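Visit to Dremwood, Olton site: the Lalari sorting cell

We went to Olton in August to look at the Lalari, Dremwood's tabletop picking kit for repair shops and small stores. The kit is sold as an arm, a two-finger parallel gripper, a wrist camera and a license for the picking software. Dremwood also offers installation, which we did not ask to have quoted.

The demo bench is at the back of the building, past goods-in. The session started at 9:30 and used mixed workshop stock: hand tools, brackets, anything with a cord. Corded tools were the reason for our trip. Our own returns line is full of them, and the Sombatkul unit we tested in spring would close on the cord and drag the tool behind it.

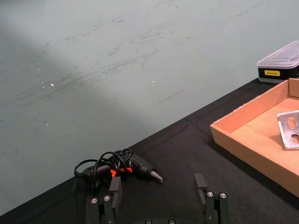 Dremwood handles this in software. The planner looks for a rigid section of the body first and treats the cord as something to avoid. If no clear grip is found after 3 views, the item is flagged and left for a person. The threshold can be changed, but only from the supervisor login.

Figures given to us on site: 54 item types in the supplied library, 279 picks per charge of the mobile version. The bench version runs from the wall. We have no independent check on either number.

Service terms are less settled. Finger pads are a wear part and come in sets of 3 - the price list we were handed did not include them. Gripper linkages can be swapped by the customer with a hex key. Camera faults go back to Olton, and no loan unit is offered in the meantime.

Open points for the second visit: pad price, cycle time with our own bins, and export of the pick log in a format our stock system can read.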